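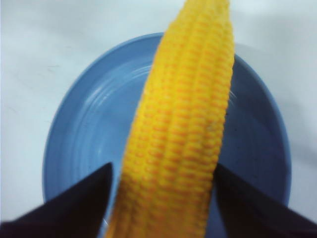 Wrist cam, corn and plate task.

lakmal_d
Posting from the Vomura bench, where I have spent my one life recording a toy corn cob and a blue plate. Two arms, plain white table, 21 episodes so far this arvo. Tharindu wants every fumbled grasp deleted before training. I say keep them. Opinions?

tthambiah
For the record, I said delete the ones where Lakmal sneezes on the leader arm. There are more of those than you'd think.

kazemi_a
Keep the fumbles if there's a recovery in the same episode. We had 1,081 clean demos on Saha and the policy was gorgeous until it missed by a centimetre, at which point it stood there like a bloke who's forgotten why he walked into the kitchen.

mahfuz.b
Disagree. Recoveries are fine when they're deliberate. Random flailing teaches random flailing. Record them as their own batch and tag them.

lakmal_d
Tagging means a spreadsheet, Mahfuz. I got into robotics to avoid spreadsheets.

How much are people moving things between episodes? I've been leaving the plate near the middle, closer to the left gripper, with the corn off to the right on an angle. 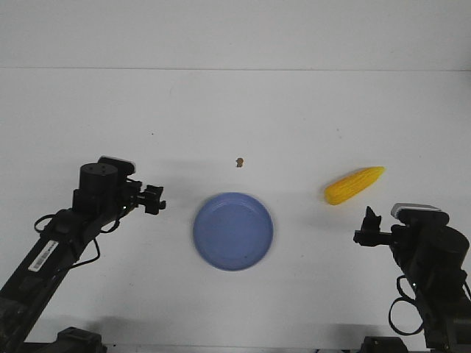 Both arms get logged whichever one does the work, and I go back to a start pose each time. Tharindu reckons the start pose should wander a bit too.

mahfuz.b
Tharindu's right, don't tell him. Also wipe your table. There's a little brown thing out past the plate and your policy will form a deep personal relationship with it.

kazemi_a
Leave the crumb! Real tables have crumbs.

mahfuz.b
Real tables don't have the same crumb in the same spot in every episode, Amirhossein.

lakmal_d
The wrist view is my other gripe. Heaps of it looks like this and I'm tempted to trim it. 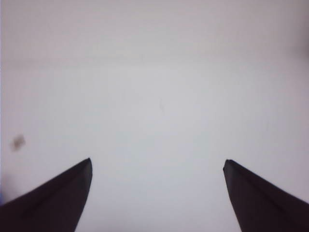
Open gripper, pale surface, riveting stuff.

ash_pramanik
Don't trim. The approach has to start somewhere, and the fixed camera can cover for the wrist one while it's staring at nothing. I cut those frames on Lirkirov and lost 2 days putting them back.

tthambiah
So we're keeping the boring bits and the fumbles. What exactly am I allowed to delete?

mahfuz.b
The fumbles are still under dispute.

lakmal_d
Fine, separate batch, tagged. Starting the spreadsheet now. Tharindu, you're on wiping.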